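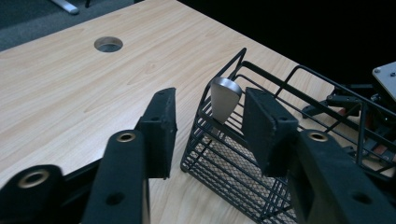

Cornwood Public Library to Reopen Its Reading Room in January

CORNWOOD, December 2024. After a long autumn of paint samples, furniture deliveries and more cups of coffee than anyone would care to admit, the Cornwood Public Library is delighted to invite its neighbors back into the second-floor reading room, which opens again in January with longer evening hours and 300 new books on the shelves.

The room closed in the fall so that the old heating could be replaced, and while the walls were open the library took the chance to add better lighting, 15 study desks and a quiet corner for families (with a rug, naturally, and plenty of picture books).

"People kept stopping me at the grocery store to ask when they could have their favorite chair back," said library director Idalina Fonseca. "I'm so happy to finally have an answer for them!"

The work was paid for by the town and by gifts from more than 200 households. Brøndum Interiors handled the design.

Library cards are free to anyone living in Cornwood or Flondmont. Patrons with books on hold can keep picking them up at the front desk until the room opens.

Press contact: Thịnh Trương, Cornwood Public Library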